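Sarstead cell: setup and upkeep notes

README for the two-arm tabletop cell. Maintained by Ifeoma Edet and Fletcher Faulkner. Read it through once before your first shift, then keep it open while you work.

What the cell is

Two arms on either side of a white table, both reaching over the same surface. Each has a two-finger gripper with blue fingers. The fixed camera covers the whole tabletop. The cell records pick, carry and place episodes with light household objects, and the Clivley set comes from here.

Power-up

1. Walk around the table and check that nothing is leaning on either arm.
2. Release both emergency stops.
3. Switch on the left controller and wait for its ready light, then the right. Starting both together trips the breaker on the Hollis supply.
4. Home the arms one at a time, left first.
5. Open and close each gripper twice. If a finger stops short, see Fingers.

Cables

The left arm is the one that gives trouble. Its cable loops around the end effector and then runs back down the links. It needs enough slack for a full wrist turn, but if a loop hangs low enough to touch the table it will drag objects. Michalis Ververidis retied it in July after the connector pulled out halfway through a session. Use hook-and-loop ties only. Zip ties cut into the jacket.

If the wrist sensor drops out, reseat the plug at the sensor end before you touch anything in software. Error 453 in the log is nearly always that plug.

Fingers

Replace fingers in pairs. Tighten the screws by hand, then a quarter turn with the short key. Spares are in the drawer marked Stondance. Inspect for cracks every 800 grasps and replace at 4000 even if they look fine. Write the swap in the log with the arm and your initials.

After any finger swap, run the grip offset routine. Skipping it leaves the gripper closing off center, and bottles tilt when they are lifted.

Table and camera

Wipe the table with a damp cloth. No solvent. The blue tape at the back right corner is an alignment mark for the camera view, so leave it alone. If it peels, tell Kylie Pirihi before putting down new tape; she has the reference picture.

Cups start in a row along the back edge, close together. A gap wide enough for a finger makes the left gripper come in at a different angle, and those episodes can't be pooled with the rest.

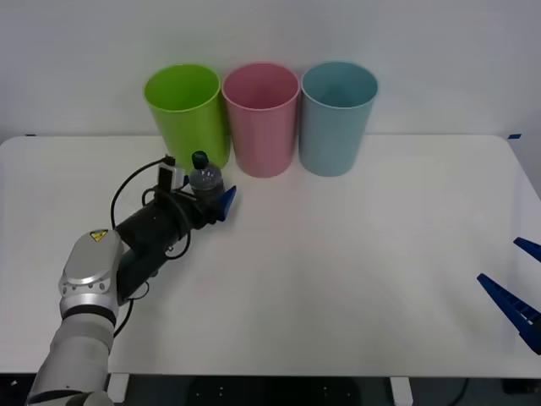
The arm not doing the carrying parks with its gripper open, well clear of the cups. Its park pose is stored under slot 2. Don't teach a new one over it, as the replay script reads that slot by number.

Known problems

Clear bottles are sometimes lost by the detector against pale backgrounds. A colored cap helps.

The right controller's fan is noisy on start and settles after a few minutes. A replacement is on order.

Replay does not check for a stale calibration file. Isla Costigan has a fix in review. Until it is merged, delete the old file by hand after each calibration.

Shutdown

Park both arms, close the recording program, switch off the right controller, then the left. Press both emergency stops before you leave.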